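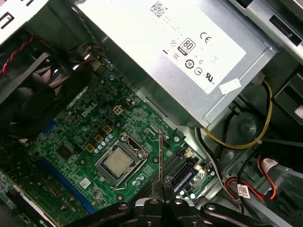

About Mokex

Mokex writes the rules for letting robots work inside other people's electronics, and then spends most of its week trying to get robots to follow them. We're a small outfit with one long workshop, a lot of retired office computers and a house rulebook that currently runs to 541 clauses. We'd like it to be shorter. Every time we cut one, something happens on the bench that brings it back.

We started out in ordinary computer refurbishment, under the name Jeslow. Schools and councils sent us their old desktops, and we stripped, tested and rebuilt them by hand. When we brought in the first arm to help with the dull parts, we went looking for a standard that told us how hard a robot may push on a memory module. We found plenty on guarding, emergency stops and keeping people's heads out of the way, all of it sensible and all of it followed here. The motherboard, however, was on its own. So we wrote a page. Then we wrote some more pages.

What we do

Our customers are repair shops, recyclers and training colleges that want to automate some of their bench work and would rather not learn by smashing things. We visit, watch, ask irritating questions and write a procedure that suits their cells and their people. We also test procedures in our own workshop before anyone else has to live with them. If a clause can't be followed by a tired person at four on a Thursday afternoon, it goes back for rewriting.

The rulebook is called Plister. It was the name of a folder on somebody's desktop and it stuck, despite a rebranding workshop with very nice sandwiches.

How we work

A few of the house rules, for those who like to know what they're getting into:

Power off, lead out, and a second person signs for it. The little light on the board being dark doesn't count as a signature.

Every contact has a written limit. "Gently" was struck from the rulebook in its second edition, along with "firmly", "as required" and "until it feels right".

A tool near a processor socket moves at the slow speed. Operators will find the slow speed boring. That's in the clause as well, so there's no need to report it.

Approach paths are checked for cables before each run, including the run straight after the one where they were fine.

Memory modules are handled at the ends, with the latches dealt with first. A module that won't move is left alone and written up.

Anyone in the room may stop the cell, for any reason, and won't be asked to justify it until the kettle has boiled.

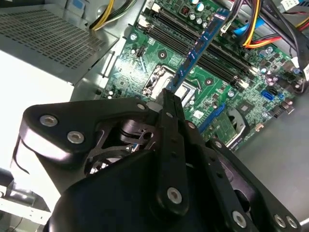

Memory handling on a desktop board, gripper finger at the lower end of the module.

Each rule has an entry in the back of the book recording who asked for it and what it cost us to find out. New starters are given the back of the book first. It's a better read than the front, and has more swearing in it.

What we don't do

We don't sell robots, and we don't take a commission from anyone who does. We don't hand out stickers. People ask for a Plister sticker fairly often, usually before they've read Plister, and we've developed a form letter. A procedure we've reviewed gets a dated report with the faults listed in plain English, and you're welcome to frame that instead.

We won't sign off on a cell we haven't stood beside, either. Video is useful, but it has a way of being filmed on a good day.

Training

Our short course, Vass, takes 2 days and covers writing, testing and retiring a bench procedure. The retiring part is the one people skip and later ring us about. Groups are kept small enough that everyone gets a turn at the controls and a turn at holding the clipboard, and we've learnt to judge people mostly on the clipboard. The final assessment has 40 marks, 10 of them for legible handwriting. The next intake is in June.

Visiting

The workshop is open to customers and students by arrangement. Wear closed shoes, leave the lanyard in your bag and expect to be handed a checklist at the door. Parking is around the back, next to the skip full of computer cases. Please don't take any of them home, as they've all been catalogued.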